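Registros de quarentena num porto, onde procurar os livros do lazareto?

Niloufar Sadeghi
Estou a tentar reconstruir a viagem do meu bisavô, que segundo a família ficou retido de quarentena à chegada, por causa da cólera. Tenho o nome do navio (Marora) e sei que foi em setembro, mas não sei o ano ao certo. Já vi as listas de passageiros e ele não aparece em nenhuma. Os lazaretos tinham livros próprios? E se tinham, ficaram com a saúde pública, com a alfândega ou com a capitania do porto? A minha avó falava em 7 dias de isolamento, outra tia dizia que foi bem mais.

Bastien Cordier
Tinham, em muitos portos, mas a papelada ficava dividida. Normalmente há 2 séries que interessam: o registo de entrada dos navios, com a carta de saúde e a decisão do médico do porto, e o livro dos quarentenários, com nomes, bagagens e despesas de alimentação. A primeira costuma sobreviver melhor. Comece por aí, procure o navio e não a pessoa, e anote a data em que lhe deram livre prática. Com essa data já consegue pedir o livro do lazareto ao arquivo distrital. 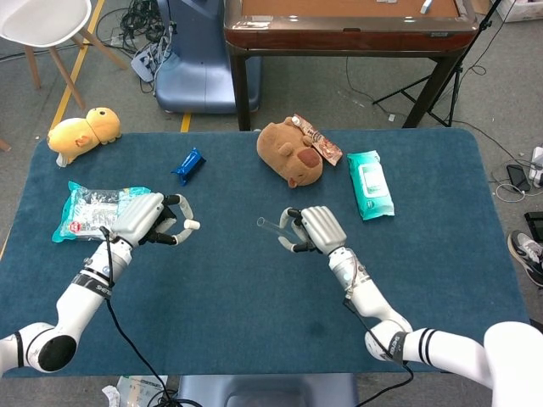
Mãos robóticas sobre um tampo azul-petróleo.

Quanto à duração, as duas versões da família podem estar certas. O prazo dependia do porto de origem e do que tivesse acontecido a bordo, e se aparecesse um caso novo durante o isolamento a contagem podia recomeçar. Veja também os jornais locais da época, que publicavam o movimento do porto e às vezes o número de retidos. Os passageiros de terceira classe aparecem muitas vezes só como total, sem nomes, o que explicaria a ausência nas listas.

Wiebke Mühlbauer
Tive o mesmo problema com um tio-avô. Encontrei-o nas contas da alfândega, por uma taxa de desinfeção de bagagem, com o apelido mal escrito. Experimente todas as grafias. O livro que consultei tinha 70 folhas e não tinha índice, leva tempo.

Abbas Amini
Acho que isso ardeu quase tudo. Pergunte no arquivo.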